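Drokeck Used Metal Storage: Frequently Asked Questions

Bins, lockers, shelving and drawers from closed workshops and offices
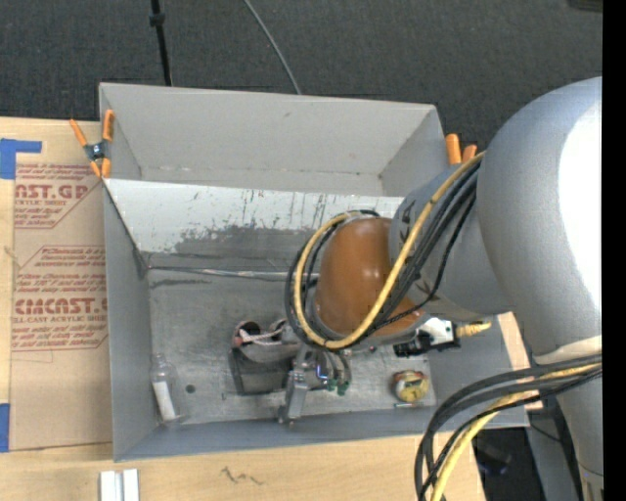 Scratches, smudges and worn areas on a gray sheet-metal bin

We receive many of the same questions by email, so I have put the answers together on this page. Please read it before you order. If your question is missing, write to us and I will answer you in the same week.

What do you sell?

We sell used storage made of metal: bins, lockers, flat-file drawers, shelving and small cabinets. Most of it comes from workshops, schools and offices which are closing or moving. We do not sell wooden furniture, plastic boxes or office chairs. Sometimes chairs arrive together with a larger purchase, and then we pass them on to the thrift store in Ovby.

Is everything on the website in stock?

The list is updated each evening after 6 p.m. If you order an item during the day, it is possible that another customer has bought it in the shop that morning. In such case we return your money in full, or we offer you a similar piece, as you prefer.

What do the grades A, B and C mean?

Grade A is a piece with light marks only, which you must look for to find. Grade B has visible scratches and rubbed paint, but all parts are straight and the doors and drawers move as they should. Grade C has dents, missing paint or surface rust, and it may need some work at home. We do not sell pieces with holes from rust, and we do not sell shelving with bent uprights in any grade.

I grade all the pieces myself, so the grading is at least always equally strict.

Will I receive exactly the piece in the photo?

For single pieces, yes. For items which we have in larger number, such as locker units from one school, the photo shows one unit from the lot. The others have the same size and the same grade, but the scratches will be in different places. If the exact look is important to you, ask for photos of your unit and we will send them before you pay.

Do you clean the items?

We wipe every piece with warm water and dish soap and we remove labels where they come off easily. We do not polish and we do not repaint, except when you order the repainting service. Old glue from labels can be removed at home with cooking oil. Leave the oil on it for one hour, then wipe, then wash with soap.

How do I remove surface rust?

For a small area use fine steel wool with a little light oil and rub gently. When the brown color is gone, wipe off all the oil with a dry cloth, wash, and dry the metal well the same day. Then put wax or paint on it. If you leave bare steel without protection in a basement, the rust will return before the winter is finished.

Please wear gloves. The edges of old sheet metal can be very sharp, also where they look folded.

Can you paint it for me?

Yes. The painting is done in our second building, on the Yeoh side of the river. The available colors are light gray, dark green, cream and black. We use Ustix enamel for all of them. Repainting takes 3 weeks in the normal season and longer in December, when the building is cold and the paint dries slowly.

We cannot match a color from a photo on your phone. If you need a color to match something you have already, bring us a small painted part, for example a drawer front, and we will tell you if it can be done.

Is the old paint safe?

This depends on the age of the piece, and we do not always know the age. Old paint may contain lead. Do not sand it dry and do not use a heat gun on it. Home test kits from the hardware store can give a first idea, but for a certain answer you need a laboratory. For storage of food, toys or baby clothes I suggest that you choose something new.

I lost the key of my locker. Can you help?

Look at the face of the lock. Often there is a number, and a locksmith can cut a key from it. We have also a board with 246 old keys in the shop, and you are welcome to try them with patience. Some customers are lucky. If no key fits, we can change the cylinder for most common locks. Bring the door with you if it can be lifted off, it is much easier than to bring the whole locker.

How much weight can a shelf carry?

If the manufacturer's plate is still on the shelving, follow the plate. If there is no plate, we cannot give you a number, and I ask you please not to insist by telephone. Put the heavy things on the lowest shelf and fix the unit to the wall. High units must be fixed to the wall in every case, most of all in a house with children.

How does delivery work?

We deliver with our own van within 31 miles of Ovby. The driver brings the items to the first door on the ground floor. For stairs we need a second person, so please tell us when you order and not when the van is already on your street. Measure your doors and the turn in the hallway. A flat-file cabinet does not become smaller in the stairwell, and two times we had to take one back home.

For longer distances we work with a freight company and you will receive the price before you decide.

Can I pick up the items myself?

Of course. We hold paid items for two weeks without cost. Bring blankets and straps, we have only a few to lend. We will help with loading, but we cannot tie the load for you.

Can I return something?

You can return any unpainted item within 14 days if it is in the same condition. Pieces which we have painted to your order cannot be returned, except if the paint has a fault.

Do you buy from private persons?

Yes, but mostly in lots. For one single locker the fuel costs us more than the locker. If you can bring it to the shop, we will look at it. For a complete workshop or school we make a visit and give a written offer. The largest lot we have taken until now was 3,000 small parts drawers from a watch supplier, and we are still selling them, so for small drawers the answer is at the moment no.

Do you give a discount to schools and clubs?

Ten percent on grades B and C, when the order is paid by the school or club itself. Send us the order on your letterhead.

Who do I write to?

To me, Sławomir Śliwiński, through the contact form. Please include the item number and your zip code. By telephone you can reach the shop from 9 a.m. until noon. In the afternoon I am usually in the warehouse and I do not hear it ring.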